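作業ノート 2019年3月13日

朝いちで針金の残りを見たら、細いほうがもうほとんどない。先週の自分、なんで注文書に書かなかったんだ……。Cedoにすぐメールして、細いのと太いのを一巻きずつ頼んだ。返事は昼前に来て、細いほうは在庫あり、太いほうは少し待ってほしいとのこと。太いのは急がないので別便でいいですと返しておいた。送料が二回分かかるけど、まあしょうがない。ロイックさん(Loïc Chauvin)、請求書が二枚に分かれて届くのでびっくりしないでください。

午前中はずっと皿立てのこと。うちで「Fakir」と呼んでいるワイヤーの皿立て、前の試作は見た目がすっきりしていて気に入っていたんだけど、キリアン(Killian Pons)が自宅で使ってみたら、奥の皿を一枚抜くたびに手前がカタンと倒れてくるらしい。食器棚の中ならいいけど、調理台に出しっぱなしで使う人にはちょっと怖いよね、という話になった。倒れてくるのは手前の押さえが低いからだと私は思っている。キリアンは脚の開きが足りないからだと言う。どっちも試せばいいじゃんということで、押さえだけ高くしたのと、脚だけ広げたのを作った。

押さえを高くしたほうは、曲げ型をそのまま使えるので楽だった。5ミリずらして穴を開け直しただけ。ただ、針金の端の始末がどうも汚い。切ったままだと爪で触ってもチクッとくるし、皿の縁に当たったら絶対に傷がつく。やすりで丸めたら手触りはよくなったけど、一本やるのに時間がかかりすぎる! これを数でやるのは無理。端を内側に折り返すか、小さいキャップをかぶせるか、あるいは端どうしを溶接してしまうか。キャップは前に一度やって、洗っているうちに抜けてどこかに行ったので、個人的にはもう見たくない。

脚を広げたほうは、曲げる順番を間違えて一本無駄にした。メモ:先に上の横棒、それから左右の脚、足先はいちばん最後。足先を先にやると型から抜けなくなる。前にも同じことを書いた気がするのに、またやった。型の横に紙を貼っておくことにする(もう貼った。赤いペンで書いた。はがさないでください)。

昼は外に出ず、パンをかじりながらFlarninbergの担当の人と電話。お店のほうでは、皿と皿立てをセットで棚に出したいらしい。皿はClanaの直径214ミリのやつで、色はお店が選ぶ。こっちは皿立てだけ考えればいいと思っていたら、「並べる順番の見本もほしい」と言われてしまった。順番かあ。お客さんは買ったら好きな順で立てるに決まってるんだけど、店頭で最初に目に入る並びは大事なんだそうだ。それはそうかもしれない。箱のサイズの話も少し出た。皿は別の箱、皿立ては平たい箱に入れて、上に重ねて縛る案が今のところ有力。皿立てに皿をセットした状態で梱包するのは、向こうもさすがに考えていないとのことで一安心。

午後、机の上を片付けてから皿を出していろいろ立ててみた。針金の切れ端が一個でも残っていると皿の裏を引っかくので、片付けはほんとに大事。掃除機のあとに濡れ布巾、そのあと乾いた布巾。掃除機の紙パックがぱんぱんなので、気づいた人は替えてください(替えは流しの下の右側)。

立ててみて気になったこと、忘れないうちに書いておく。

・一枚だけのときと何枚も入れたときで、傾きの印象がずいぶん違う。カタログの図は一枚で描いてあるので、描き直したほうがいいかも。
・皿の縁が少し立っているので、ぴったり重ねるより斜めにずらしたほうが抜きやすい。指が入る。
・針金は表面がつるつるしたのと、少しざらっとしたのがあって、ざらっとしたほうが皿が止まる。でも汚れも止まる。悩ましい。
・脚の先に透明の滑り止めをつける話は保留。Loïcさんの意見待ち。

傾きは、もう少し寝かせてもいいんじゃないかと思っている。寝かせると奥行きを食うので、幅の狭い棚では困るけど、立てすぎると前に倒れそうで見ていて落ち着かない。キリアンは「あと2度」と言って、私は「それ測れるの?」と言って、結局分度器が見つからなくて終わった。分度器、前は窓際の缶に入ってたと思うんだけど。誰か知りませんか。

重さのほうは、手元の試作が100グラム。もう少し軽くしたいと最初は思っていたけれど、軽いと皿を抜くときに皿立てごとついてくるんだよね。片手で使うことを考えたら、これ以上軽くしないほうがいい気がしてきた。片手にフライパン、もう片方の手で皿、という場面は普通にあるし。うちの台所では毎晩そう。
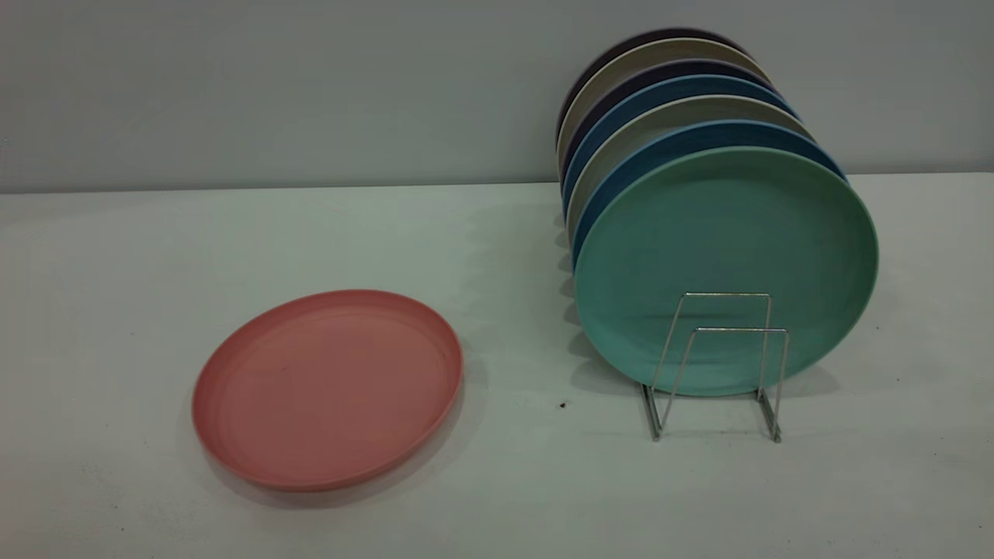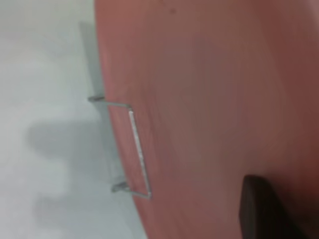
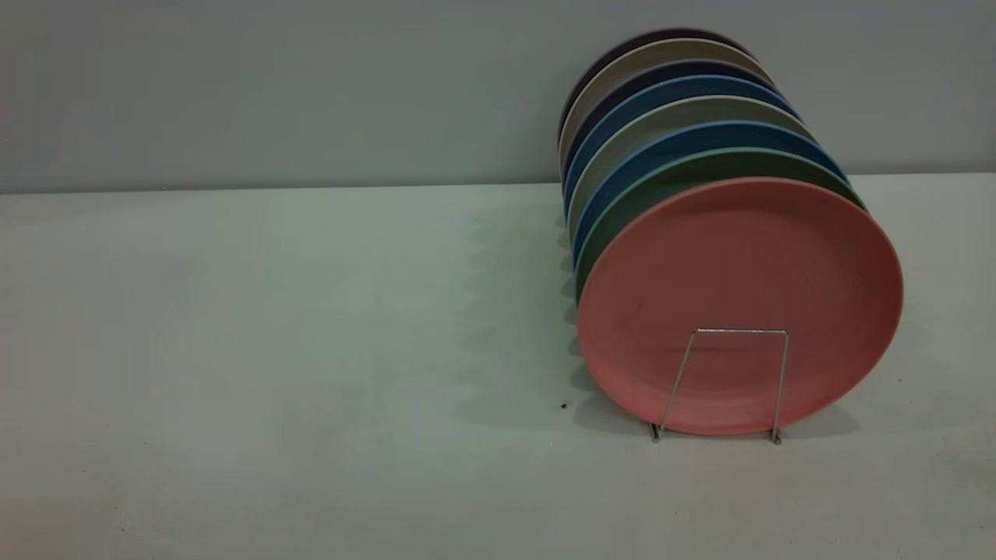

色の順番は、夕方にお茶を飲みながらキリアンと延々やっていた。最初は濃い色から薄い色へきれいに流れるように並べようとしたんだけど、色の系統がばらばらなので、どこかで無理が出る。暗い青と紫が隣り合うと、縁のところが一つの塊に見えて、何枚あるのかぱっと見てわからない。逆に薄い灰色を青と青の間に入れると、縁が縞になって一枚ずつ拾いやすい。三枚目の写真の並びがそれで、桃色を手前、次が緑、そのあとに青、灰、青と来て、紺、ベージュと続き、いちばん奥が黒に近い紫。左側の影の縁まで波みたいになっていて、ちょっと気に入ってしまった。緑を先頭にした一枚目のほうもさっぱりしていていいんだけど、キリアンは断然、桃色が前だと言う。広い面が見えるのは結局いちばん手前の皿だけだから、そこに暖かい色を持ってきたいんだって。わかる。でも台所の壁がベージュや茶色の家だと、緑のほうが映えると思うんだけどなあ。

というわけで、お店には両方の順番を書いて送ることにした。決めてもらおう。色の名前は、こっちで勝手に「桃」とか「緑」とか呼んでいるのをそのまま書くと通じないので、Clanaの品番を横に添える。品番表はキリアンが持っているはず。

もう一つ、押さえの横棒が皿の顔の前に来るのがやっぱり気になる。細いから邪魔とまでは言わないけど、手前の皿の真ん中寄りに一本線が入るわけで、好き嫌いは出そう。横棒をもっと下げれば顔は見えるけど、そうすると朝の話に戻って皿が倒れてくる。高さは今日のままにして、幅だけ少し狭くしたのを次に作ってみる。上を狭く、足元を広く。型は今の穴が使えると思う。

やり残し:
皿立ての端の始末(溶接の見積もりを取る)
Flarninbergへ並び順二案を送る
カタログの図の描き直し、11月の展示に間に合えばいい
太い針金が届いたら棚の下の段へ
分度器

試作の二つは窓側の棚に置いて帰ります。押さえの高いほうに青いテープを巻いてあるので、混ぜないでね。皿は拭いて元の箱に戻しました。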